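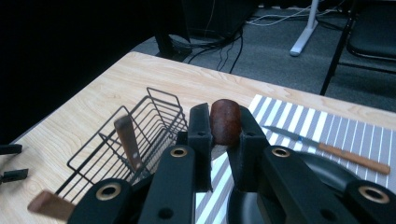 Flostitz reckons I should have thrown the time sync out months ago and just trusted the arrival times, seeing as everything's on the same network anyway. That was the whole comment under my last post, and I've been arguing with it in my head ever since!

So I tried it. I took 500 recordings, turned off the clock matching in Plino (my little replay tool, still held together with string) and lined up the gripper width with the video by arrival time alone. 492 looked fine. The other eight were horrible – the width drops a good 30 frames before the fingers get anywhere near the thing they're meant to close on, and the policy would happily learn to grab thin air.
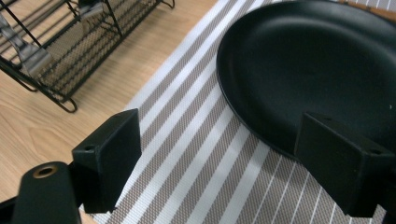

Eight bad ones doesn't sound like much, I know, but they all came from the same long stretch, after the logger's buffer had filled up. Plino never said a word about it. It does now: if the gap between two width readings goes over 20 milliseconds it prints a big ugly warning and refuses to export (you can override it with a flag, but you'll have to type the whole thing out).

The clock matching stays, then, sorry Flostitz. I've pushed the change to the Vultano branch and left the old loader in for now. Next job is the plotting, which still draws the width upside down if you zoom in too fast.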